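3.2 Where people put things down

I came to this part of the study thinking it would be the dull bit. I wanted to know how households in Drargate use their kitchen worktops across an ordinary week, and I'd assumed the answer would be "for cooking", full stop.

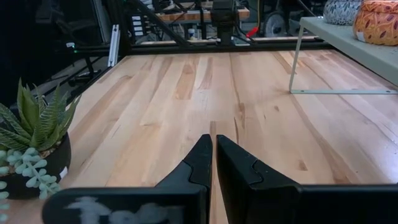
Figure 2. Light-coloured butcher-block wooden table top.

Cooking did come up, of course. But when I sat down with the diaries (448 usable entries out of over 700 sent in) the word I kept running into was "post". People open letters on the worktop, sort them there, and then leave the pile for days. Liliana Sanna, who coded the entries with me, ended up giving post its own category halfway through March, and we had to go back and redo the first two batches. Sorry again, Liliana!

The diaries also threw up something I hadn't planned for, and that's how strongly people feel about wood. Households with wooden tops wrote much longer entries than the ones with stone or laminate. They wrote about oiling, about rings left by mugs, about rows over who chopped an onion without a board. One man gave a whole page to a burn mark he was rather fond of. I don't want to lean on this too hard – people who choose wood may simply be people who like writing about their kitchens – but the gap held up when Mirko Barbieri ran the counts a second time without the longest entries in.

I followed up with 16 of the households in person. Most of these visits took an hour, a few took the whole afternoon. I asked everyone the same opening question, which was where they'd put a bag of shopping if they had just walked in. Nearly everybody pointed before they spoke, and quite often at a spot that was already covered in other things. Barbieri and De Luca call this a "landing place" in their earlier work on hallways, and I've borrowed the term here, though I use it a bit more loosely than they do.

Flats with no hall table had the busiest worktops of the lot. I'll come back to those in section 4, where the floor plans are.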